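Home Reviews Lenses Tripods Lighting Contact

Hisetti 70 Light Meter Review

I bought the Hisetti 70 in October to replace an older meter that had started giving me different readings each time I pressed the button. It's a handheld meter for ambient light and flash, small enough for a jacket pocket, and it runs on one AA battery. I have used it for 31 rolls of film and a fair amount of digital work in the studio.

Setup is simple. You pick your ISO, pick shutter or aperture priority, and press the side button. The reading comes up in large numbers that I can see without my glasses. The dome slides to one side for reflected readings and clicks firmly into place. On my old Zivberg the dome used to drift, so I was glad of the click.

For accuracy I compared it with a meter that Delyth Rowlands had calibrated last year. In open shade and in full sun the two agreed to within a tenth of a stop. Under tungsten lamps the Hisetti read a third of a stop low, and it did so every time. There is a compensation setting in the menu, so I made a note of the difference and dial it in when I shoot indoors.

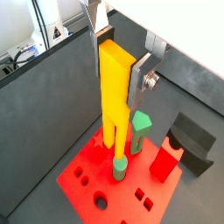
Flash metering is good with a sync cord and less good without one. In cordless mode the meter waits for a burst of light, and twice it timed out before I had walked back to the stand. You get 70 seconds, and I would like to be able to change that. With the cord attached I had no missed readings.

The menu is the weak part. Averaging several readings takes four presses, and the memory clears when the meter goes to sleep. Sleep can be turned off, but then the battery drains much faster - mine went flat in the middle of a portrait job. Carry a spare.

The case that comes with it is thin and has no belt loop. I moved mine into an old Raltalon pouch and it fits well enough.

I paid 335 for it new. Fletcher Hollis still uses the bigger Tautahi meter and likes the spot attachment, which the Hisetti doesn't have. If you do a lot of landscape work with slide film, you will probably want a spot meter. For portraits and general film use I'm keeping this one.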